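Nov 14, 2021 – bench notes, Rovbridge workshop

The Fikau desktop is finally open and what a nice old case this is! Side panel came off without a fight, plenty of room for hands, and somebody once took the trouble to bundle the front panel wires. I could work in cases like this all week.

Plan is a processor swap, then put it back in the rotation with the other loaners. Paid 70 for the case and board together, which still pleases me.

Done so far:
Dust out of the fan and the supply grille (a lot of dust).
Old thermal paste off with alcohol and coffee filters – two passes, then a third for the corners.
Socket checked with the loupe. All good as far as I can see.
Board revision written on tape inside the lid. I always forget this and then hate myself in November.

The replacement chip came out of the Jukeck box. The lid on it has a few smudges and scuffs, nothing I'd worry about. Corner mark to corner mark, let it drop in under its own weight, no pushing.
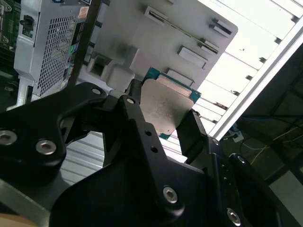
Nugroho bench wrote back to ask for one more wipe of the lid before any paste goes on, and for a pea-sized dot this time, please, after the mess on the last build. Fair enough! Will do both.

Still to find: the long screwdriver, and the good paste.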